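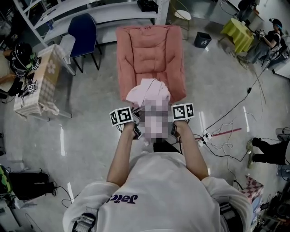

Figure 4.1 A pink cloth, bunched and folded between two hands.

Household Textiles > Student Reader > Chapter 4

Chapter 4: Why Cloth Folds the Way It Does

I failed my first sewing assignment over a curtain. I'd measured the window twice, bought exactly the right length of a stiff cotton I loved the colour of, and hemmed it so neatly that my teacher, Soledad Gallegos, held it up to show the class. Then she hung it on the rod and it stuck straight out from the wall like a sheet of cardboard. "Lovely hem," she said, and gave me a D.

What I'd missed was drape, and drape is what we'll be talking about for the whole of this chapter. It's the word for how a fabric hangs, folds and bunches under its own weight. You've been judging it all your life without giving it a name. You do it when you flick through a rack of shirts and stop at one, or when you shake out a tablecloth and the corners fall in soft points (or don't!).

Have another look at Figure 4.1, then go and find a tea towel. Drop it over your fist. Now do the same with a piece of paper the same size. The paper can bend one way, like a roof, but ask it to bend two ways at once and it creases. The tea towel manages both. It can do this because a woven cloth is really a grid of threads, and the little squares in that grid can lean over and turn into diamonds. We call that leaning shear, and we'll come back to it in section 4.2 with some graph paper.

Three things matter most when you're guessing how a cloth will drape: how heavy it is, how stiff the fibres are, and how tightly the threads are packed. They pull against each other in ways that still catch me out. I have a heavy wool blanket from a shop in Wurbridge that hangs beautifully, and a light organza that weighs next to nothing and stands up by itself. If weight were the whole story, it'd be the other way around.

Grain comes into it too. Pull your tea towel along its long edge and it hardly gives. Pull it from corner to corner and it stretches – that diagonal is the bias, and dressmakers have been getting good use out of it for a very long time. A skirt cut on the bias clings and swings. The same skirt cut straight behaves itself, and uses a lot less fabric, so check your budget before you fall in love with a pattern.

A word on finishes before we start. New cloth often comes off the bolt with starch or sizing in it, and it can feel like a different fabric after one wash. My curtain cotton was full of the stuff. I washed it that March, mostly out of spite, and it hung much better, though by then it had shrunk and ended well above the sill.

For the exercises you'll need a plain cotton square, a knit square (an old T-shirt is fine), a dinner plate, a pencil and some masking tape. Wash both squares first and iron them flat. Keep the offcuts, as we'll be using them again for the burn test in Chapter 5.

© Jovley Figueroa Press | Contact us | Back to top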